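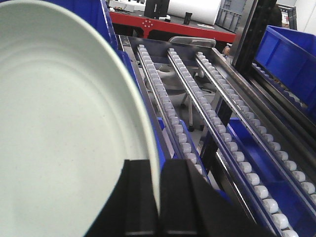

A pale green bowl in front of a sloping roller rack.

Research Technician, Bacteriophage Collection
Drurer Institute for Microbial Ecology, Hendricks campus
Posted February 27, 2022

The Drurer Institute is hiring a full-time research technician for its phage isolation group. The group collects viruses that infect soil and freshwater bacteria, sequences their genomes, and keeps the isolates in long-term storage. The collection now holds 3,658 catalogued isolates, most of them from lake sediment and farm runoff.

The position is funded for 2 years through the Vulel program, with renewal dependent on funding. The start date is in June.

Duties
Enrich and plate environmental samples on host strains supplied by the group.
Purify single plaques, prepare high-titer stocks, and record titers.
Extract phage DNA and prepare libraries for short-read sequencing.
Test host range against the standard panel of 15 strains.
Enter sample, host, and storage data in Dilix, the collection database. Records must be complete before a tube goes into the freezer.
Join field sampling trips, up to 9 per year — most are day trips by van.

Required
Bachelor's degree in microbiology, molecular biology, or a related field.
Bench experience with sterile technique and bacterial culture.
Ability to keep a written lab notebook that another person can follow.
Valid driver's license.

Preferred
Plaque assays, cesium chloride gradients, or electron microscopy grid preparation.
Basic command-line skills. The genome assembly pipeline is already in place, and training is provided.
Prior work in a BSL-2 laboratory.

Conditions
Work is on site, Monday through Friday. Growth curves and adsorption assays occasionally run into the evening; those hours are taken back as time off in the same pay period. The salary follows the Institute's technician scale, step set by experience. Health and retirement benefits begin on the first day of employment.

To apply
Send a CV, a one-page cover letter, and contact details for two references as a single PDF through the Institute's jobs portal. State in the letter which host organisms you have worked with and at what scale. Review begins at once and continues until the position is filled. Interviews are held by video, followed by a campus visit for finalists — travel costs are reimbursed.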